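Winter Hare Walkers wanted for Gatby Moor

Bumarton Uplands is looking for people who like being outdoors in poor weather and who would be happy to walk the same stretch of moorland several times between the first frosts and the end of March, writing down every mountain hare they come across. If you have a decent pair of boots and a bit of patience, please read on. No experience is asked for, and you certainly don't need to be a biologist. Most of the people who walked for us last winter had never taken part in a wildlife survey before, and a good few had never knowingly seen a mountain hare either.

Gatby Moor is 1260 hectares of heather, bog, rough grass and broken rock, rising gently from the reservoir road to a long flat top where the wind never seems to stop. We have looked after it for a good many years now and we know our ground-nesting birds rather well. The hares we know much less about. They turn white in winter, or mostly white, and when there is snow on the ground they disappear into it very nicely. When there isn't, they stand out like dropped handkerchiefs, and we would like to find out what that is doing to them. Are they moving higher? Are they sitting tighter among the rocks in the daytime? Are there fewer of them, or are we simply bad at looking? Last winter's walks gave us 337 sightings, which was far more than anybody in the office had guessed, and which raised a whole new batch of questions that we hope you will help us with.
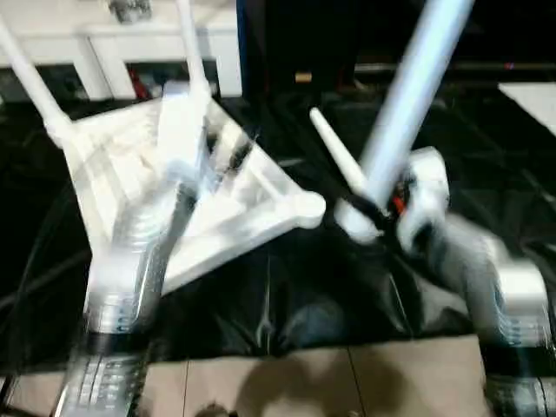 Each walker looks after one route, and each route has a marked start, a marked finish and a handful of stopping points in between. You'll be given a map, a clipboard that has seen better days, and a bundle of Grukus sheets, Grukus being the name of our recording form (it was the name of a sheepdog first, a very fine one, and it stuck). The first job of the season is always kit day, when we get everything out of the store, sort through it and see what has survived the summer. We spread things over the ground much as you see in the photo, on a large black plastic sheet, and it's well worth having a piece of the same stuff at home for the back of your car. Peat gets into everything. Kit day isn't compulsory, but it is a friendly way to meet the others, and there will be soup.

What a walk is like

You'll set out from your start point within two hours of sunrise and follow your route at an easy pace, stopping for five minutes at each of the marked points to look round properly with binoculars. When you see a hare you write down the time, where it was, what it was doing, how far off you think it was, and how white it was on our five-point scale. The scale runs from "brown all over" to "white all over bar the ear tips" and everybody worries about it for the first couple of outings. Please don't. We'll show you plenty of examples at training, and a sheet with an honest "not sure" on it is a good deal more use to us than one where somebody has guessed.

The shortest route takes a morning. The longest, up round Gatby Edge and back by the old peat track, will take most of a short winter's day and is only for people who are comfortable finding their way in cloud. There are several in between, including two on firm, fairly level tracks that have suited walkers with dodgy knees. Tell us frankly what you can manage and we'll find you something that fits – we would far sooner you finished an easy route with a smile than struggled round a hard one.

We ask for six walks over the winter, spaced out as evenly as you can. Life gets in the way, we know that, and so does the weather. If you can only do four, still get in touch.

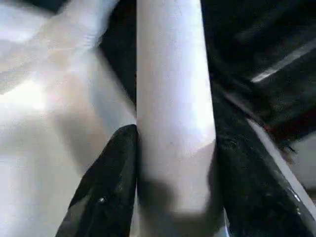
A smooth pale rod, gripped from both sides.

Who we are looking for

We have 40 places this season. You'll need to be 18 or over, or to walk with a parent or guardian who has signed up as well. You should be able to walk steadily over rough, wet ground for at least three hours, and to see a sheep at the other side of a large field, with glasses or binoculars if you use them. A car is handy, though the reservoir bus stops close to four of the start points and we keep those routes for people who come by bus until everyone has chosen.

We're especially glad to hear from people living in the villages round the moor. Local people see things on the way to work that we would never hear about otherwise, and some of our most useful notes have come from somebody out feeding sheep or walking down to meet the school bus. We'd love to have more younger walkers too. If you've wondered about working in conservation and don't know where to begin, a winter on the hares will teach you a fair bit about fieldwork, including whether you like it.

Dogs, I'm sorry to say, have to stay at home on survey mornings, even the very good ones.

What you'll get from us

Training comes first: one evening indoors and one morning out on the hill, both free. You'll be covered by our insurance while you are on your route. We pay back bus fares and mileage up to the limit in the joining pack, and we lend out binoculars, ice grips and waterproof trousers to anyone who needs them. The trousers are not flattering.

Sheikh Outdoor Supplies, who have their shop and repair bench in the old chapel at Gatby, have very kindly given us roughly £485 worth of hats, gloves and flasks for this year's walkers. They'll be handed out at training until they run out. They are also offering to reproof walkers' jackets at cost price, so do bring yours along if the rain has started coming through at the shoulders.

At the end of the season there's a supper, when we put the maps up on the wall and go through everything that was found. Last time it went on a good while longer than planned, mainly owing to an argument over whether hares use the same resting places year after year. We still don't have the answer. Bring your opinions.
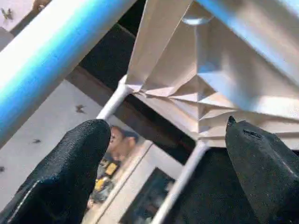 Gatby, 16/08/2022

Applications for the coming winter are now open. Walkers who took part last year have been written to separately and have first refusal on their old routes, so if you have your heart set on one in particular, say so, but please have a second choice in mind. The reservoir side tends to go quickly. The north side hardly ever does, and I do think that's a pity, as it has the best views on the moor and far and away the most hares per mile.

How to apply

Send us a short letter or email, or ring the office and have a chat if you would prefer that. We would like to know your name and where you'd be travelling from, how much hill walking you do, which mornings you are usually free, and whether there is anything about your health that we ought to bear in mind when we match you to a route. A line or two on why you fancy it would be lovely as well. There's no form to fill in at this stage and no interview, only a telephone call so that we can talk through the routes together and you can ask whatever you like.

We'll go through the letters in the order they arrive, and everybody will get a reply, whether or not we can offer a place straight away. If we're full we keep a reserve list, and people do drop out, usually after the first really foul morning. Last winter most of the reserve list ended up with a route of their own before the new year. 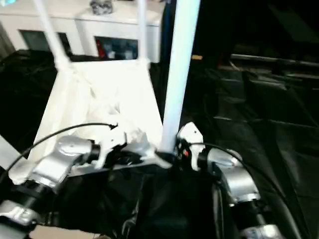
Once you have a place we'll send you the joining pack, which has the training dates in it, the safety rules, a map of all the routes and a page on what to do if you meet cattle. Please read the safety rules even if you have been up hills all your life. Everyone leaves word with the office before setting off and rings in again when they are back at the road, and we do mean everyone, staff included. Phone signal on the moor is patchy at best. If the cloud is down on your start point, or the wind is strong enough to push you about, you go home and try another morning, and you won't hear a word of complaint from us.

A few things people ask

Can I share a route with a friend? Yes, and we rather like it when you do. Share the sheet as well, please, so that one hare doesn't turn into two.

What if I don't see any hares? Then you write down that you didn't see any, and send in the sheet just the same. A blank walk is a proper result and we need those every bit as much.

May I take photographs? Of course, so long as you stay on the route and don't move in closer for a better one. A hare that has to run on a cold morning is using up food it may not be able to spare.

Do I have to know about birds? No, but there is a box on the Grukus sheet for anything else of interest, and last year it gave us a short-eared owl, two lost balloons and somebody's tent pole bag.

Letters and emails should go to the Hare Walks desk at Bumarton Uplands, at the Gatby office. The phone is answered in the mornings. If you get the machine, leave your number slowly and clearly, and we'll ring you back as soon as we're in off the hill.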